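Fankhauser Tableware Demonstrations, data card

Summary
The set contains 1,567 demonstrations of handling plates and bowls on a kitchen table. All of them were made by a person holding the grippers in the hands, without a robot arm. The purpose is to train a two-arm policy which can sort and stack ordinary dishes.

How it was recorded
Recording took place in May at the Olby kitchen. The operator holds one gripper in each hand and does the task at a normal, calm speed. Before each session the jaw opening is calibrated again. We asked operators to take plates by the rim and to keep the fingers out of the centre of the dish. Other objects in the kitchen stay where they are, so the background is different from session to session.

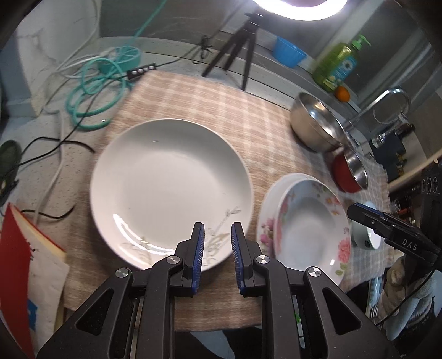
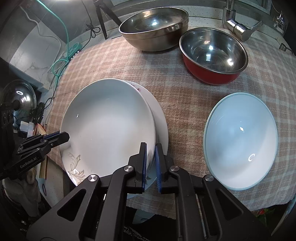

Balakrishnan Chowdary wrote to us after trying the first release that the rim grasps transfer well to his arms at Grandevham, but that the moment of letting go is too short in many episodes. He would like the operator to hold still for one second before opening the jaws, and he asks if failed grasps could be kept in the set with a label, as his policy never learns to try again. We agree with both points. The pause is now in the operator instructions. Failed grasps were removed from this release and we can't recover them, but the next one will keep them.

Splits
Training and validation are divided by session, never by episode. 89 episodes are held back for testing and should not be used for tuning.

Known problems
Glossy dishes and steel bowls give strong reflections, and the colour can shift when the light is close. In 3 sessions the left and right streams are not well synchronised; they are listed in the notes file. Gripper force was not measured.

Licence
Free for research use. Please cite the Brudville release, and report errors to the maintainers with the episode number.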